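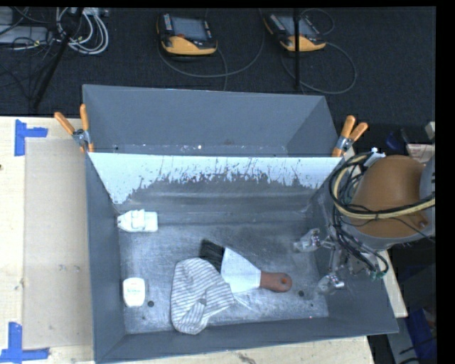

Vol. 8, p. 18

Notas para a fala — gestão de arquivo em bibliotecas pequenas

Abrir sem slides. Perguntar quem já perdeu uma caixa inteira por causa de humidade. Esperar pelas mãos.

Contexto rápido: arquivo municipal de Stastville, 703 caixas, inventário parado desde agosto. Não contar a história toda do telhado, só a parte da estante do fundo.

Ponto um — triagem. Antes de comprar software, ver o que há. Folha de papel, lápis, uma linha por caixa. Quem começa pela base de dados acaba a catalogar lixo (dizer isto com calma, da última vez houve quem ficasse ofendido).

Ponto dois: o Skomum. Grátis até 500 registos, depois paga-se. Exporta mal os acentos, avisar. Mostrar o ecrã de importação se houver net, senão saltar.

Ponto três, empréstimo entre casas. Acordo com Hutalbridge, 8 páginas, demasiado. Ler só a claúsula do transporte. Quem paga o seguro? Deixar a pergunta no ar, volta no fim.

Beber água.

Coleção Hiebert — cartas, recibos, mapas dobrados. Dobrados NÃO se abrem a seco. Repetir. Câmara húmida, papel mata-borrão, paciencia.

Se faltar tempo cortar o ponto dois, nunca o três.

Fecho: voltar ao seguro, dar o contacto do arquivo, perguntas. Devolver o microfone à mesa.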